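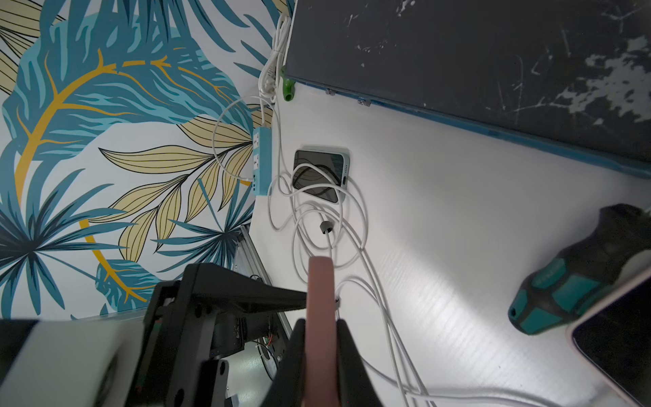
Cords, Strips and Chargers: Keeping a Work Surface in Order

Filed under: Workshop and Home Office
Last revised August 17, 2025

Most cord trouble at a desk or bench comes from length. A charger cord is sold long enough to suit the farthest outlet a buyer might have, and at a desk the outlet is usually within arm's reach. The extra cord ends up on the work surface or behind it. The notes below cover sorting, mounting, bundling and cleaning, in the order the work is normally done.

Before starting

Shut down anything that stores data. Switch off the power strip and pull its plug from the wall. Unplug every device from the strip and lay the cords out on the floor, full length. Wipe each one with a barely damp cloth and let it dry. Run the cord through your fingers from plug to plug. Discard any cord with a split jacket, a flattened section, a loose plug body, or a brown mark near the prongs. Electrical tape over a split is not a repair.

Label both ends while the cords are out. Masking tape folded into a flag works for a few months. Printed wrap labels last longer. Write the name of the device, not the type of plug, and put the flag two inches from the plug so it can be read without pulling.

Adding up the load

Find the rating plate on the back or underside of the strip. It gives amps, watts or both. Then read the plate on each device. Where only amps and volts are given, multiply them to get watts. Add the figures for everything that may run at the same moment.

A sample bench: desktop computer 450, monitor 60, task lamp 15, soldering station 70, small charger 20, label printer 60. Total, 675 watts. A household strip rated for 15 amps at 120 volts will carry that with room to spare. Add a space heater at 1,500 watts and it will not. Heaters, kettles, irons, heat guns and shop vacuums go straight into a wall outlet. Do not plug one strip into another, and do not feed a strip from an extension cord.

A strip with USB ports has a separate limit for the ports, usually shared. If a tablet charges slowly with other devices connected, check this number first.

Placing the strip

Keep the strip where the switch can be reached without moving anything. Behind a drawer unit is a poor place. Under a rug or inside a closed box is worse, as heat has nowhere to go.

On a bench that gets wet, raise the strip above the surface or mount it to the underside. On a dry desk it can lie along the back, against the wall, with the outlets facing the user. Many strips have keyhole slots on the bottom. To mark the screws, lay a sheet of paper over the slots, rub with a pencil, tape the paper to the mounting surface, and drill through the marks. Use pan-head screws and leave the heads proud by the thickness of the case plus a little. Do not drill into the case of the strip itself.

Double-sided foam tape holds a light strip on a smooth painted or laminated panel. It does not hold on wallpaper. The paper peels before the tape lets go. Where the wall is papered, fasten to the desk or to a separate board.

Bundling

Group cords by where they go, and keep power cords apart from audio cords if there is hum in the speakers. Use hook-and-loop straps, one every 9 inches on a vertical run and one at each change of direction. Plastic zip ties are acceptable on cords that will not be moved for years. Pull them snug, never tight, and cut the tail flush with side cutters. A tail cut at an angle will scratch a hand.

Fold extra length into a flat figure eight. Tight round coils put a twist in the cord and can trap heat on cords carrying a heavy load. Leave a hand's width of slack at each plug.

Leave a drip loop on any cord that comes down to an outlet near a sink, a planter or an aquarium. The lowest point of the cord should hang below the outlet.

Fasteners compared

Spring clips: good on the edge of a thin board or shelf. Easy to move. They mark soft wood unless a scrap of card is placed under the jaw.

Screw-on cord clips: the best hold on a bench leg. Choose a size that lets the cord slide.

Adhesive clips: clean the surface with rubbing alcohol, press for a full minute, and wait a day before loading. We tried the Vermeulen flat clips and the cheaper Gundik ones under a pine bench. Both held through the summer. The Gundik adhesive left more residue, which came off with mineral spirits.

Adhesive hooks: suitable for a bundle of light charger cords. Follow the weight limit on the card and allow for the pull of a cord being used.

Channel: Caltunex makes a snap-cover channel in white and gray that can be cut with a fine hacksaw. Deburr the cut end or it will nick the cord. Fill it no more than halfway.

Desk charger cords

The cord used every day should be the only one loose on the surface. Give it a fixed point near the back edge so that the plug stays put when the phone is taken away. A binder clip on the desk edge, with the cord passed through the wire handles, does this at no cost. Check that the plug end will pass through before fitting the clip.

Replace a charger cord when it works only at one angle. First look in the port of the device for lint. With the device off, lint can be lifted out with a wooden toothpick.

Cleaning

Dust the strip and the cords in March and again at the end of summer. Unplug first. Use a dry paintbrush for the outlets and a vacuum hose with a brush end for the run behind the desk. No spray cleaners on or near the strip. Sticky residue on a cord jacket comes off with a drop of dish soap on a damp cloth. Solvents stiffen some jackets and should be kept off them.

While the strip is out, look at the outlets. Browning, a loose grip on the plug, or a buzzing sound in use means the strip is finished. Surge protection also wears out, often with no outward sign. If the strip has a "protected" light and the light is out, replace it.

Related pages: Konammont pegboard hooks, sizes and spacing. Removing adhesive from painted wood. Choosing a task lamp.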